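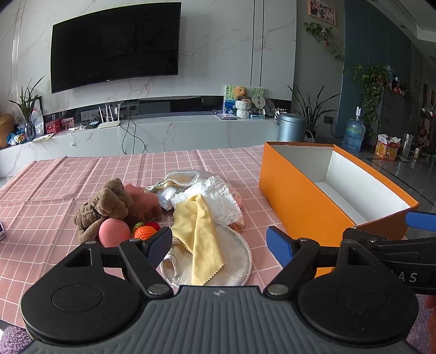 Washing a checked cotton tablecloth without losing the color

Forum: Laundry and Linen
Started by montoya_deming, 2020-05-29

montoya_deming
Hello all. I have a pink-and-white checked tablecloth, cotton, bought in December. After 15 washes the pink is becoming pale and the white is a little pink also. I wash it at 40 degrees with normal powder, together with kitchen towels. What is my mistake? I would like to keep this cloth for many years, my mother had the same pattern.
Deming Yan

gutodgate
Your powder has bleach in it, most of the normal ones do. Use a liquid for colors and go down to 30. And take the towels out, they rub.

Trenine
I don't agree about 30. Food grease stays in the cloth at 30 and after some months you get yellow spots that never leave. I wash all my table linen at 40 with color liquid and it is fine.

gutodgate
Fine for you maybe. How old is your oldest one?

Trenine
Nine years. Blue check, so perhaps the dye is stronger.

mulline_k
Is it yarn-dyed or printed? Turn it over. If the back is as strong as the front, the threads were dyed before weaving and it should hold. If the back is pale, it is a print and it will fade whatever you do.

montoya_deming
I looked now. The back is the same as the front, so it is dyed threads — I am glad. What about vinegar? My neighbor says one cup in the first wash fixes the color.

mulline_k
Vinegar does not fix cotton dye, this is an old story. It can help to rinse out soap, nothing more.

gutodgate
I have used vinegar for years and my colors are good!

mulline_k
You also use color liquid and cold water. I think it is that.

Trenine
For the pink in the white: wash it again before you dry it, with a color catcher sheet. I put in 3 when something is new. And dry it in the shade. Sun took more color from my cloths than the machine did.

montoya_deming
Thank you, I always hang it on the south balcony, so this can be part of the problem. I will try 40 with color liquid, no towels, and shade. If it is still fading I go to 30.

gutodgate
Start with 30 :)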